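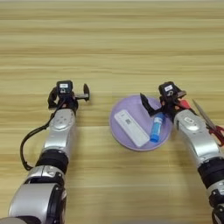

Green Claims Walk-Through: Farnton Warehouse and Packing Floor

Inspected 8th September by Ferhat Karakaya. Items are marked OK, FIX or ARGUE. The last one means I have written FIX before and someone wrote back.

Section 1. Labels and cartons

1.1 The word "eco" appears only with a reason next to it.
FIX. Found on the Neneo refill pouch, the Neneo refill box, and the tape holding the box shut. The tape gives no reason. I asked what was eco about the tape and was told it matched the box.

1.2 Recycled content figures match the supplier's paperwork.
OK for the outer carton. The carton says 38 percent and the paperwork says 38 percent, and I would like whoever arranged that to do the rest of the building.
FIX for the inner tray. The tray says "mostly recycled." The supplier's sheet says 33 percent. Take the word off by the next print run.

1.3 Leaf symbols are real certification marks.
ARGUE. The leaf on the Tuncer range was drawn in-house. It is a nice leaf. It sits exactly where a certification mark would sit, in a circle, with small writing around it that says "Tuncer Tuncer Tuncer." Marketing calls this a pattern. Move it or lose the circle.

1.4 Disposal instructions can be followed by a person with a normal trash can.
FIX. "Compost responsibly" needs to say whether we mean a backyard heap or an industrial plant. The test report covers industrial only. Skunport does not have one.

Section 2. The floor itself

2.1 Recycling bins are emptied into recycling.
OK, and checked this time by following the cart. In June the blue bins and the black bins met again at the same dumpster. They now go their separate ways.

2.2 Bin lids closed, aisle clear, no cardboard stacked against the heater.
FIX on the heater -- two bales, moved while I stood there. The aisle was clear.

2.3 Returned stock is logged before disposal.
FIX. There are 299 Neneo pouches in the cage with no paperwork. Our website says we "never send a return to landfill," which is easy to say of pouches that don't exist on paper. Log them, then decide where they go, then look at the sentence again.

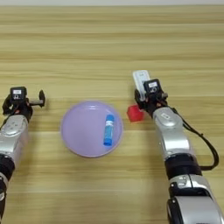
I would also like the cage key to live on its hook. I lost a good part of the morning to that key, and when it did turn up it was in the kitchen.

2.4 Spill kit present and in date.
OK. Stocked, sealed, and signed. The absorbent is described on the lid as "planet friendly." We didn't make it, so that one is somebody else's checklist.

Section 3. Website and sales sheets

3.1 Every "carbon neutral" says neutral for what, and by when.
FIX. The home page says the company is. The sales sheet says the Tuncer range is. The footnote says the delivery van is, on weekdays. Pick the one we can prove, and please note that it is the van.

3.2 Tree planting numbers have a receipt.
ARGUE. We claim 2,000 trees. I have an invoice for 2,000 seedlings. Anyone who has owned a seedling will see the gap. "Paid for the planting of" would be fine, if the invoice covers planting. I can't find the part where it does.

3.3 Comparisons name what they are compared with.
FIX. "Now greener" -- than what? The old pouch is the same pouch. The ink is greener, in the sense of color.

3.4 Pages for dropped products have been taken down.
OK, apart from one cached banner that IT knows about.

Sign-off

Items marked FIX go to the label owner listed on the door of the print room. Items marked ARGUE come to me, in writing, with the supplier document attached. A mood board isn't a supplier document. Re-inspection covers 1.2, 2.3 and 3.1 first, and I'll need the cage key.

F. Karakaya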